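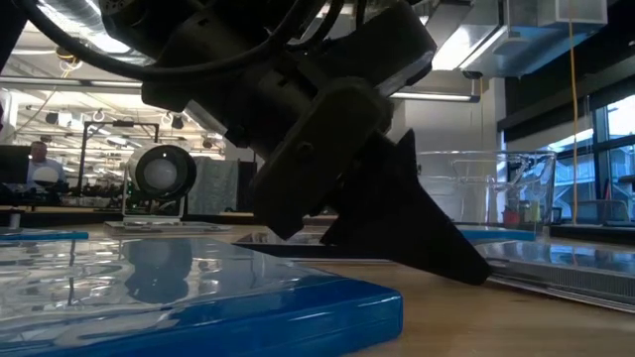
Olga Torres asked if one club's recordings could be any use to another club, and we think they can! Everything from the Brotcombe robot club's sorting project is in this folder.

Contents
1142 recorded runs, split into 59 sessions
notes.txt, our own scribbles (worth reading first)
betska/, the practice program we wrote in May
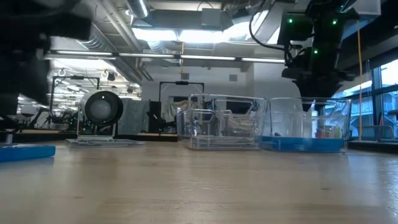

Each run has its own log and a pass or fail mark. Please keep the fails in, they taught us loads! To get going, open betska/ and load the first 100 runs, then try your own settings. Version 2 will have tidier file names.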